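Home | Shows | Reports | Contact

January
By Josphat Kariuki

Cirnen Sports Podcast: progress report to Nurnard

1. Output

The weekly programme went out on schedule throughout the period. Average downloads per episode rose from 405 to 500, against a target of 600. The shortfall is mostly in the midweek edition, which carries no guest and is not promoted by Filali. The weekend edition met its own target in the last two weeks of the month.
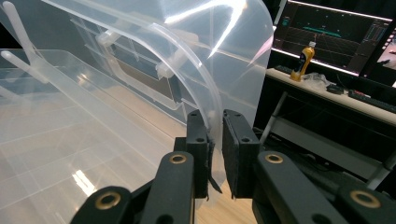 2. Studio and staffing

The move to the smaller studio is complete. Sound treatment is fitted on three walls; the fourth is waiting for a revised quote. The second producer started on a part-time contract and now edits the midweek edition alone. Editing time per episode is down by 30 minutes.

Two recordings were lost to a fault in the Millix mixing desk. Both were redone the same evening – at no charge to the grant.

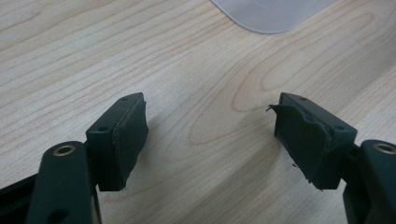 The desk has been returned under warranty and a loan unit is in use. No further faults have been logged. If the repair is refused, we will ask to move money from the travel line, which is underspent.

3. Next period

Live recording at two away fixtures. A decision on the midweek format – guest or no guest – is due before the next report.

Comments

terrace_end: Keep midweek as it is please, guests ramble.

Moira P: Is the 500 per episode or per week?

J. Kariuki: Per episode, both editions averaged.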